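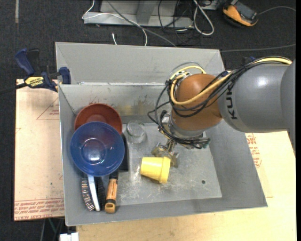 Come and sing with us! Hasora Community Choir is looking for new voices for the fall season, and we'd love to hear from altos and basses in particular (tenors, you know we always want you too). You don't need to read music and there is no audition - just come along, stand next to someone friendly and join in.

We rehearse once a week for 2 hours at the Ametepe Street hall, with a tea break in the middle that tends to run long. This term we're learning 4 new songs, including a lullaby in three parts that gave us goosebumps on the first try! Our June concert drew 84 people, and we're hoping to fill the hall again this winter.

Adults of all ages are welcome. Your first month is free, and song sheets are provided. To sign up, leave your name at the hall desk or use the form on our Join page.

Posted 27 August 2019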